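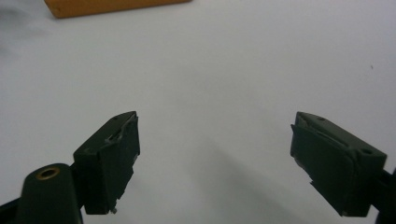
Lastadmont出版社推出《从客厅到工坊：外省装订女工口述史》电子版

2020年7月24日，Lastadmont出版社宣布，由梅尔基亚德斯·奥乔亚（Melquiades Ochoa）编著的《从客厅到工坊：外省装订女工口述史》电子版即日起面向读者发行。该书纸质版面世以来，受到社会史与书籍史研究者的持续关注，此次电子版系在纸质版基础上重新校订而成，增补了人名索引、地名对照表及部分此前未曾刊印的访谈段落。

全书分为五编，依次记述学徒生活、家庭作坊、工场制度、工资与行会往来，以及战后手工装订业的转型。编著者历时多年走访帕斯科姆（Pascombe）及周边城镇，收集账簿、家信和口述记录，从中选取2,259条材料加以编次和注释。书中保留了受访者的方言用语，并在页末附有释义，便于不熟悉当地语言的读者阅读。

奥乔亚在新版序言中写道：“装订女工留下的文字很少，账簿上往往只有一个名字和一笔工钱。编这部书时，我尽量让她们自己说话，注释只负责交代时间、地点和所涉及的器物。”

电子版由库维尔（Kuvell）数字阅读平台负责制作与分发，提供EPUB、PDF等四种文件格式，适用于常见的电子阅读器、平板电脑及个人计算机。读者购买任一格式后，可在个人账户内下载其余格式，无须另行付费。PDF格式保留纸质版页码，供学术引用之用；EPUB格式支持字号调整、全文检索及注释跳转。
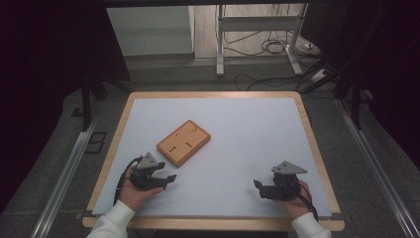

出版社数字出版部主任里戈韦托·桑多瓦尔（Rigoberto Sandoval）表示，校订工作重点处理了纸质版中的异体人名和重复条目，所有引文均已与原始记录重新核对。原书附录中的手写账页转录稿亦改为可检索文本，原有行次与空缺之处均予标注。他同时表示，已购买纸质版的读者可凭书末所附编码，在库维尔平台领取电子版一份，领取时限为两年。

为配合电子版发行，出版社将与高木（Takagi）书籍史研究基金联合举办线上读书会两场。首场由奥乔亚主讲，介绍口述材料的采集与辨析方法；第二场讨论家庭作坊中的性别分工及学徒契约。读书会免费开放，参加者须事先在出版社网站登记，登记成功后将以电子邮件方式收到登录信息。活动录音经整理后，将在网站读者专区发布。

公共图书馆及高等院校图书馆可申请机构授权。机构授权分为单馆使用与多馆共享两类，均包含馆内阅览及远程借阅权限，申请表可向出版社机构服务处索取。教师如需节选书中章节用于课堂教学，应在申请时注明课程名称、选用页码及学生人数，出版社将以书面形式答复。

该书为“手艺与书页”丛书之一种。丛书后续书目包括纸张贸易、租书铺及乡村学堂读本等题目，具体出版安排另行公告。

关于Lastadmont出版社
Lastadmont出版社主要出版社会史、教育史及书籍史著作，同时发行学术译著与地方文献汇编，旗下图书以纸质和电子两种形式供应。

媒体联络
Lastadmont出版社新闻处
样书、封面文件及作者访谈事宜，请通过出版社网站“媒体服务”栏目提交申请。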